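Mavach Storage Jar, 800 ml, Screw Lid

Item 943
Sold by Cadwaladr Housewares, Hirkville

A clear glass jar for the kitchen counter or the refrigerator door. The glass is plain below, so you can check the level without opening it, and the printed band sits up near the shoulder, out of the way. The beige lid screws on and off and fits every Mavach jar of the same neck size.

Good for milk, rice water, dressings, soaked oats and dry goods. Leave a little room at the top if you plan to shake it. Do not freeze it full, and do not pour boiling water into a cold jar.

Capacity: 800 ml
Body: clear glass
Lid: beige, screw-on
Print: teal-blue, upper body
Pack: single jar, or case of 3

Wash the jar by hand the first few times. After that the top rack is fine, but take the lid off first — it lasts longer washed in the sink.
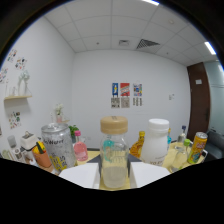
Replacement lids are sold separately and ship from our Wodevstead store. Cloudy liquids can leave a ring on the glass if they stand for several days. Warm water and a spoonful of baking soda will take it off.

For case orders, write to Erick Lukumay at the Hirkville counter. Counter pickup is open Saturday until noon.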